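커뮤니티 > 로봇·자동화 > 사용기/구매상담 > Piltia 탁상용 팔 키트, 두 달 사용 후 글 남깁니다

작성자: gray_bolt
시간: 오후 9:40

안녕하세요. 항상 읽기만 하다가 처음으로 긴 글을 씁니다. 한국어가 모국어가 아니어서 문장이 조금 어색할 수 있습니다. 틀린 표현이 있으면 편하게 고쳐 주세요.

Wulten에서 판매하는 Piltia 키트를 두 달 동안 사용했습니다. 구성은 팔 하나, 그리퍼, 제어 보드, 그리고 Rallby라는 소프트웨어입니다. 저는 Rallby를 유료 플랜으로 쓰고 있습니다. 구매하기 전에 이 게시판에서 검색했는데 개봉기는 있었지만 오래 쓴 사람의 글은 찾지 못했습니다. 그래서 제가 쓰기로 했습니다.

먼저 조립입니다. 설명서에는 저녁 하루면 충분하다고 되어 있지만 저는 주말을 전부 사용했습니다. 나사는 길이가 비슷한 것이 섞여 있고, 봉지에 표시가 너무 작습니다. 세 번째 관절에서 긴 나사를 잘못 넣어서 다시 풀었습니다. 케이블 길이는 여유가 있습니다. 여유가 너무 많아서 팔 위로 고리처럼 올라오는 부분이 생기는데, 저는 이것을 아직 깨끗하게 정리하지 못했습니다.

보정(캘리브레이션)은 생각보다 쉬웠습니다. 화면의 순서대로 관절을 하나씩 움직이면 끝납니다. 다만 전원을 껐다가 켜면 손목 값이 조금씩 달라지는 경우가 있습니다. 그래서 저는 매번 작업 전에 같은 위치로 보내서 확인합니다.

제가 시키는 작업은 장난감 주방 물건 옮기기입니다. 접시, 그릇, 컵, 과일, 병 같은 것을 집어서 정해진 자리에 놓는 작업입니다. 모양이 다양하고 가벼워서 연습에 좋다고 생각합니다. 제가 직접 조종해서 기록을 만들고, 그 기록으로 Rallby에서 학습을 시킵니다. 지금까지 저장한 기록은 303개입니다. 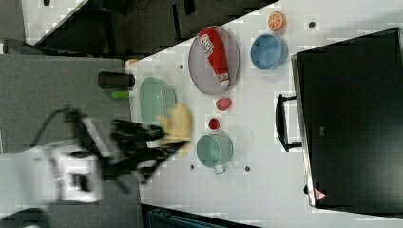 음식 모양의 장난감은 대체로 잘 집습니다. 토마토나 딸기처럼 작고 둥근 것은 손가락 끝에서 가끔 미끄러집니다. 제일 어려운 것은 옆으로 누운 컵입니다. 손잡이가 어느 쪽을 향하는지에 따라 결과가 많이 다릅니다. 케첩 병은 처음에 쉬울 것이라고 예상했는데, 접시 위에 놓여 있으면 접시까지 같이 밀어 버립니다.

속도는 불만이 없습니다. 빠르게 움직일 때 멈추는 순간에 끝부분이 조금 흔들립니다. 저는 최고 속도를 낮추어서 사용합니다. 소음은 밤에 아파트에서 쓸 수 있는 정도입니다. 가족은 다른 의견을 가지고 있습니다.

Rallby에 대해서는 마음이 복잡합니다. 기록을 자르고 정리하는 화면은 매우 좋습니다. 실패한 기록에 표시를 해서 나중에 빼는 기능도 편합니다. 그러나 메뉴의 한국어 번역이 이상합니다. 외국인인 제가 보아도 이상합니다. "놓기"와 "해제"가 같은 버튼인지 다른 버튼인지 저는 일주일 동안 몰랐습니다.

정리하면, 저는 다시 구매할 것 같습니다. 단, 팔 하나로 무엇을 할지 계획이 있는 분에게만 추천합니다.

----

dalgona_pi
오후 10:05

긴 글 잘 읽었습니다. 한국어 전혀 안 어색해요. 나사 봉지 얘기에서 격하게 공감했습니다 ㅋㅋ 저는 봉지 뜯자마자 종이컵에 나눠 담았는데 그래도 한 번 틀렸어요.

그리퍼 손가락은 기본 그대로 쓰시나요? 전 기본 손가락이 너무 딱딱해서 미끄럼 방지 테이프를 붙였거든요. 둥근 거 집을 때 확실히 낫습니다.

----

hanbit_mech
오후 10:22

저는 반대 의견입니다. Piltia 반년 쓰고 팔았습니다.

손목 값 틀어지는 거 "조금씩"이라고 쓰셨는데, 그게 이 가격대에서 그냥 넘어갈 문제인가요? 제 건 원점 확인을 해도 오후쯤 되면 또 틀어졌습니다. 문의했더니 펌웨어 업데이트하라는 답만 받았고 업데이트해도 똑같았어요. 같은 돈이면 Mutiso가 낫습니다. 소프트웨어는 투박해도 관절이 단단합니다.

----

gray_bolt (작성자)
오후 10:48

dalgona_pi 님, 감사합니다. 손가락은 기본 그대로입니다. 테이프는 생각하지 못했습니다. 혹시 두께가 있는 테이프입니까? 손가락이 완전히 닫히는 위치가 달라지면 이전 기록과 맞지 않을까 걱정됩니다.

hanbit_mech 님, 의견 감사합니다. 제 것은 하루 안에 다시 틀어지는 일은 없었습니다. 전원을 다시 켤 때만 발생합니다. 그래서 제품마다 차이가 있는 것 같기도 합니다. 본문에서 제가 너무 가볍게 썼다면 죄송합니다. 이 문제는 구매하는 분이 꼭 알아야 한다고 생각합니다. Mutiso는 사용한 적이 없어서 비교할 수 없습니다.

----

dalgona_pi
오후 10:55

얇은 거예요. 그래도 닫힘 위치가 살짝 바뀌긴 하니까 붙이고 나서 그리퍼만 보정 다시 하세요. 예전 기록은 저는 그냥 섞어 썼는데 큰 문제는 없었습니다. 엄밀하게 비교해 본 건 아니고요.

----

soup_and_servo
오후 11:10

Mutiso 쓰는 사람입니다. 관절 단단한 건 맞는데 기록 정리를 전부 스크립트로 해야 합니다. 코딩 익숙하면 상관없지만 입문자한테 무조건 낫다고 하긴 좀 그래요. 저도 처음 한 달은 폴더 이름 바꾸다가 끝났습니다.

그리고 글쓴님, 303개 중에 실제로 학습에 넣은 건 몇 개예요? 실패한 것도 넣으셨는지 궁금합니다.

----

gray_bolt (작성자)
오후 11:31

259개를 넣었습니다. 나머지는 물건을 떨어뜨렸거나 제가 조종하다가 망설인 기록입니다. 망설인 기록을 넣으면 팔도 물건 앞에서 멈추는 것처럼 움직였습니다. 그것을 빼고 다시 학습했더니 움직임이 더 자연스러워졌습니다. 다만 같은 시기에 최고 속도 설정도 바꾸었기 때문에, 어느 쪽의 효과인지 정확하게 말할 수 없습니다.

----

hanbit_mech
오후 11:40

그건 둘 중 하나만 바꿔서 다시 돌려 보셔야죠. 그래야 다른 사람한테 참고가 됩니다.

입문자 얘기는 soup_and_servo 님 말이 맞습니다. 제가 제 기준으로만 썼네요. 그래도 손목 문제는 양보 못 합니다. 소프트웨어는 나중에 고칠 수 있어도 유격은 못 고쳐요.

----

onni_lab
오전 7:15

학교 동아리에서 2대 구매 검토 중이라 질문드립니다. 한 대에서 만든 기록을 다른 한 대에 그대로 쓸 수 있나요? 판매 페이지에는 된다고만 되어 있고 설명이 없어서요.

그리고 Rallby 무료 플랜으로 버틸 만한지도 궁금합니다.

----

gray_bolt (작성자)
오전 8:02

저는 한 대만 가지고 있어서 첫 번째 질문에는 대답할 수 없습니다. 다른 분이 아시면 부탁드립니다.

무료 플랜은 처음에 사용했습니다. 기록 저장은 같고, 학습 대기 시간이 깁니다. 저녁에 시작하면 아침까지 기다린 적도 있습니다. 동아리에서 여러 명이 같이 쓰면 답답할 수 있습니다. 먼저 무료로 시작하고 필요할 때 바꾸는 것을 권합니다.

----

hanbit_mech
오전 8:30

onni_lab 님, 저 팔기 전에 지인 것이랑 바꿔서 돌려 본 적 있습니다. 움직이긴 하는데 집는 위치가 한쪽으로 밀립니다. 두 대 다 보정을 같은 자세에서 하면 좀 줄어요. 판매 페이지의 "된다"는 그 정도 의미로 보시면 됩니다.

----

onni_lab
오전 8:41

두 분 다 감사합니다. 우선 한 대만 사고 한 학기 써 본 다음에 결정하자고 말해 보겠습니다. 혹시 작업대에 고정은 어떻게 하셨는지도 알려 주실 수 있나요? 저희 책상은 상판이 두꺼워서 클램프가 안 들어갈 것 같습니다.

----

dalgona_pi
오전 9:12

기본 클램프는 두꺼운 상판에 안 물려요. 철물점에서 큰 C클램프 사서 바꾸세요. 바닥판 모서리에 걸면 됩니다. 고무판 한 장 깔면 진동도 줄어듭니다.

----

gray_bolt (작성자)
오후 6:20

테이프를 붙이고 그리퍼를 다시 보정했습니다. 딸기는 전보다 덜 미끄러집니다. 누운 컵은 아직 똑같습니다. hanbit_mech 님 말씀대로 속도 설정을 원래대로 돌리고 학습을 다시 걸어 두었습니다. 결과가 나오면 이 글에 댓글로 쓰겠습니다.

문의: 게시판 운영팀 쪽지함 | 이용약관 | 게시물의 저작권은 작성자에게 있습니다 | 맨 위로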